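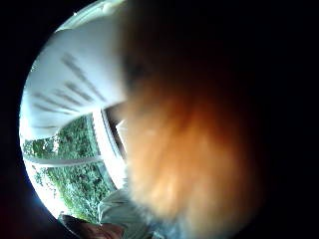
Our project for the fall term was to teach a small robot arm to fold and stack hand towels by copying people. The arm learns from examples, so before we could train anything we had to make the examples ourselves, with a gripper you hold in your fist and a camera mounted on it that records what the gripper "sees." I had no idea how much of the work would be in this part! Every recording has to be watched before it goes into the training set, and we sort them into keep, trim and drop. A view with trees through a window on one side and a big orange blur over the middle and right goes straight to drop, since the model can't learn a fold from something it can't see.

The group was Adi Krishnan, Lucinda Kowalczyk, Amos Mbeki and me (Dolores Holloway). Pieter Geerts was our advisor and lent us the bench in the Ostrowski building. We named the project Callico after a typo in our first proposal, and by the time anyone caught it the name was on all the folders.

How we collected

We worked in pairs. One person held the gripper and did the task, and the other reset the towels and kept the log. We swapped every half hour. A full example starts with the gripper open over the table and ends with the folded towel on the stack and the gripper open again. We tried to vary things as much as we could: towel color, starting position, how crumpled the towel was, which side of the table the stack was on. Lucinda is left-handed and her folds come in from a completely different direction, which turned out to be great for variety.

For the first 2 sessions we just started folding and hoped for the best. Then we watched the recordings back and rewrote our instructions:

Press record only after the gripper is over the table.
Keep fingers behind the front plate.
Pause for a breath before closing on the towel.
If you drop the towel, finish the fold anyway and write "drop" in the log.
Stop recording before you put the gripper down.

The one about dropped towels was Amos's idea and I think it's the best thing in the whole project. At first we were throwing those away, but a recording where the towel slips and the person picks it up again is exactly what the arm needs to know about, and we had hardly any of them.

Sorting

Sorting was slower than recording, which surprised all of us. Adi wrote a little viewer that shows the start, middle and end of each recording side by side, so you can spot the hopeless ones without playing the whole thing. It also has a dark-pixel check, but the round lens leaves black corners even on a good recording, so Adi had to mask those out first (otherwise everything got flagged). Covered views we still find by eye.

We had two people label the same batch separately and then compared. Most disagreements were between keep and trim. We settled it by saying that if the fold itself is complete and visible, the recording stays, and only the ends get cut.

First training runs

We have trained 3 versions so far. The first mostly hovered. The second could grab a corner but let go too early. The third one, trained after we put the slipped-towel recordings back in, folded 4 towels out of 6 on the real arm, and we all yelled loud enough that the lab next door came over to look.

Still to do: washcloths, a darker tabletop, and a second round of recording with people who have never held the gripper before. Lucinda is making the sign-up sheet.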